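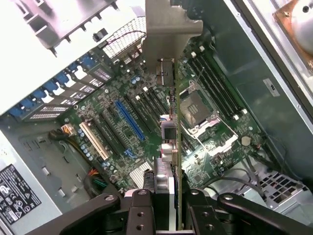 An expansion card above a green motherboard.

Stevau's repair fund has 474 in it, and the town has 56 opinions on spending it. Snædís Damgaard of the Kisusska library wants the old desktops fixed — again.

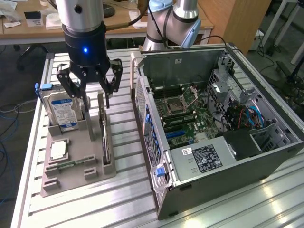 What the cash would buy

Mostly storage and memory, plus a chair. The chair has drawn the most debate. A vote is due once the minutes from March are found. 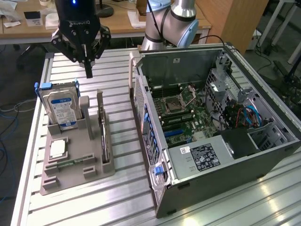 An open computer tower beside a slatted aluminum worktable's fixture tray.

The library remains open, as does the question.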